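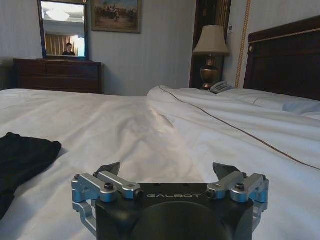

How Do You Teach a Robot to Tidy a Bedroom?

Somebody has probably told you to pick your clothes up off the bed. You may have sighed. You may have said the job would take forever. Well, there are grown-ups with very expensive computers trying to get a robot to do the same job, and for a robot it very nearly does take forever.

The grown-ups in this story work at a lab called Tindeo, in the town of Lodcombe. They wanted to answer one question: if a robot learns to pick up clothes in one bedroom, can it do it in a bedroom it has never been in before?

You can. If you went to stay at a hotel tonight, you would not need lessons in how to lift a shirt off a hotel bed. (You might not do it, but you could.) Robots are not so lucky.

Why is a shirt so hard?

Think about a wooden block. It has a shape, and it keeps that shape. If you pick it up by one corner, the other corners come along quietly.

Now think about a shirt. A shirt has no idea what shape it is. Fold it and it's a square. Drop it and it's a puddle. Pull one sleeve and the rest of it follows later, if it feels like it. Then put the shirt on a bed, where the sheets are floppy too, and the robot has to grab one floppy thing without grabbing the other. Black clothes on white sheets are the easy level. White socks on white sheets are where researchers go to have a little cry.

An eye on the wrist

Your eyes are in your head, which is a fine place for them. Many robots also have a camera near the hand, by the wrist. It means the robot can watch its own fingers the whole time, the way you would if you had an eye in your palm. (Try not to think about that at dinner.)

A robot's hand is called a gripper. The kind in this story has two pointed fingertips, one on each side, with a gap between them. The clothes are supposed to end up in the gap.

Learning by copying

The Tindeo team did not write the robot a list of rules. They tried that once, and the list got longer and longer and the robot still picked up the duvet.

What they did was show it. A person steers the robot through the job, and a computer saves what the camera saw and how the arm moved at each moment. One go from start to finish is called a demonstration. Then the computer studies the demonstrations and looks for patterns: when the picture looks like this, the hand moves like that. The method is called imitation learning, and if you have a little brother or sister who copies everything you do, you already know how it works and how annoying it can be.

The team collected 4000 demonstrations. Then Helge Wikström had to watch them all and throw out the bad ones, such as the ones where the person steering had sneezed. That left 3495. He says he now dreams about laundry.

The big test

Here comes the clever part. Reynaldo Dumlao, who ran the experiment, trained two copies of the robot's computer brain.

The first copy studied 800 demonstrations, all from the same bedroom. The second copy also studied 800, but those came from 20 different bedrooms. Some had plain walls and some had stripes. There were mirrors, lamps, pictures in gold frames and all sorts of other things that have nothing to do with shirts.

Both copies got the same number of lessons. That makes it a fair test, and if you have done a science project you know your teacher will ask about that.

Then both copies were sent to a bedroom neither had ever seen. The first copy did badly. It had learned its own bedroom so well that a new lamp was enough to confuse it. The second copy did much better. It had seen so many lamps that it had stopped caring about lamps.

The team calls this the Dumlao test, or at least Reynaldo does.

So is the robot good at it now?

It is better. It still works slowly, and it goes wrong in interesting ways. It sometimes pinches the sheet along with the shirt and tows the whole bed covering toward the floor. The team has a word for this, which is a jerkwood, after Jerkwood, the first robot they built, which did it every single time.

Next they want to try things the robot has never practiced with at all, like scarves and wet swimsuits. Helge has asked for somebody else to watch those ones.

Try it yourself

Put on a pair of thick mittens, close one eye, and use just a thumb and one finger to lift a T-shirt off your bed without moving the blanket. Then try it on someone else's bed, with their permission. Count your jerkwoods and write them down.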